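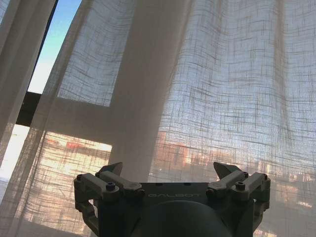
Vosdale Robotics Club forum > Student projects > Curtain challenge: how are we going to do this?

granda_grip
Team lead, Curtain Project

Right, we finally have a task and I can't stop thinking about it. The Vosdale challenge for July is soft things at a window, and our team has picked curtains. Find the edge, close on the cloth, draw it across, let go. A person does it half asleep and it's going to keep us busy all term!

We've got 33 recorded runs to learn from so far and I'd love to have 169 by the time we show it. What I want from this thread is ideas about finding the edge. The cloth is see-through, so the wrist view gets the weave and the buildings outside all mixed up together. My first idea was to look for the brightest strip and call that the gap. Tell me why that's daft.

wobblyservo
Member

It's daft (sorry, you asked). Thin cloth with sky behind it is nearly as bright as a gap. You'd be closing on the middle of the curtain half the time. I'd go for the folds. They run up and down, they're darker where the cloth doubles up, and you can follow one with very little code.
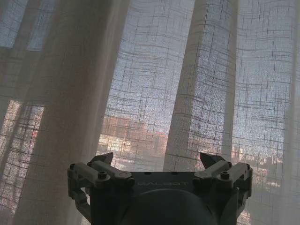 slubthread
Student member, vision group

I love this curtain so much. Look at that weave! Every thick thread is a free line to track, and the lines bend where the cloth bends, so you get a hint of the shape without a depth sensor. I'd disagree with wobblyservo about folds though. The big one on the left is the darkest, most solid-looking part of the cloth, and it's several layers thick. Your code will adore it and the fingers will get a great wad of linen when we only want one layer.

The narrow pleat right of centre looks a much kinder target to me.

wobblyservo
Member

Kinder to grab, harder to find. It's barely greyer than what's next to it. And we want something that still works when the light changes — a wad of linen still moves the curtain, doesn't it?

granda_grip
Team lead, Curtain Project

It does, but the Triteck scoring sheet takes 4 points off for bunching, so I'm with slubthread for now. Could we try both? Same start position, same speed, 6 runs each, and whoever loses writes up the results.

slubthread
Student member, vision group

Deal. I'm going to win this.
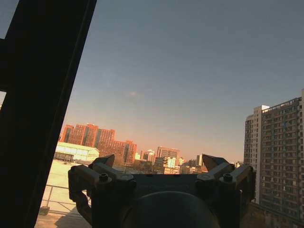

rungrueang_rob
Club mentor

Great thread, carry on arguing. One thing to add about light, as you're all talking about the cloth. Look what a low sun does with no curtain in front of the lens: the red tower blocks glow, the white roof is nearly washed out, and the gripper is so dark you have to hunt for the bolts. If your code needs to see its own fingertips, test it like this as well as at midday. Lock the exposure before you start recording, or every run will have its own idea of what grey is.

wobblyservo
Member

Could we skip seeing the fingertips altogether? They're fixed to the same wrist as the camera. If we know how wide the gripper is open, we know where they are in the picture.

rungrueang_rob
Club mentor

Yes, and I'd start there. Check it against a few frames by hand first.

slubthread
Student member, vision group

Ooh, then the dark gripper is just a shape we mask out. I'll draw the mask tonight and put it in the shared folder. Does anyone mind if I do it with the fingers wide open only? Half closed can wait till the pleat test is done.

granda_grip
Team lead, Curtain Project

Wide open is fine, that's how every run starts. I'll put up the run sheet at 4.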